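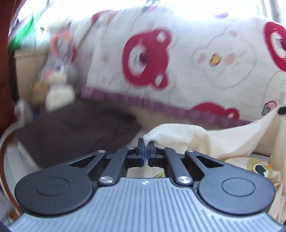
Figure 4. Pale knitted fabric on a cluttered surface, with one part folded over.

3.2 Laundry left in heaps

In the Vuludholm homes, clean laundry was seldom folded straight from the basket. Most households tipped it out on a bed and came back to it later, and other fabrics were added to the heap in the meantime. We coded each item as flat, folded or crumpled. Textured knits such as the one in Figure 4 were the hardest to code: they hold a soft curve where a thin cotton sheet would crease, and the two coders often disagreed on whether a curve counted as a fold. Of the 1,000 items in the Akville set, 95 were coded differently the first time, and 54 of these were knits. Nieto's rule was then applied - a fold is counted only if two layers can be seen lying together. Items partly hidden under others were coded on the visible part alone. The Josau homes were coded in March under the same rule.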